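Kikirus to reissue first Clumari studio album in remastered edition

Friday, June 19, 2020

Kikirus today confirmed that it will reissue the debut studio album by heavy metal group Clumari in July. The new edition has been remastered from the original analogue tapes and will be available as a double LP, a single CD and a download.

The album has been out of print on vinyl since its first pressing of 1,362 copies. The new vinyl edition is limited to 3,830 copies, of which 283 are set aside for members of the band's mailing list. There is no limit on the CD. 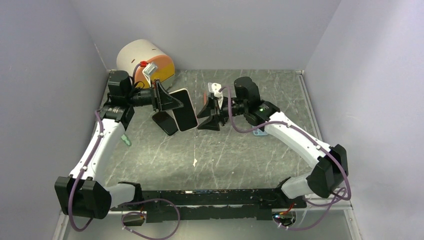
Transfers were made at Goletti, the studio where the album was recorded. The tapes were baked before playback and captured at 24-bit resolution and a sampling rate of 96 kHz. Two reels showed loss of oxide near the splices. In those passages the engineers used the safety copy, which had been stored separately and runs at the same speed.

Peak limiting was kept low on all formats. The vinyl was cut from a separate master with the bass summed to mono below 150 Hz and a gentler top end on the inner tracks. Spreading the album over four sides allows a wider groove and a higher cutting level than the first pressing, which placed the whole programme on two sides.

The running order is unchanged. Side four adds two demo recordings that have not been released before. Both are taken from cassette and have been corrected for speed only - no noise reduction was applied. The CD and download carry the same bonus tracks.

The sleeve has been scanned from the original painting and restores a strip along the left side that was trimmed in error on the first pressing. Lyrics are printed on the inner bags. The download is supplied as FLAC or MP3 files and can be played on any current phone or computer. 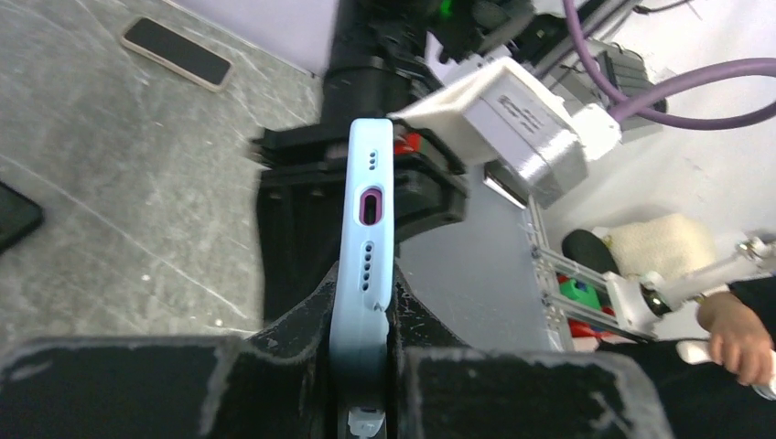

Smartphone in a light blue matte case, with charging port and speaker holes.

Distribution is handled by Kleinschmidt. Shops should place orders through their usual account by the end of the month. Orders for the mailing list copies close seven days after the link is sent out, and any copies left over will go on general sale.

Review downloads are available to press on request. Test pressings will not be sent out.

Search news
Enter keyword
Go

Recent releases
Clumari: live recordings to follow studio reissue
Goletti completes work on second tape room
Kikirus summer catalogue now available
Kleinschmidt: changes to vinyl delivery times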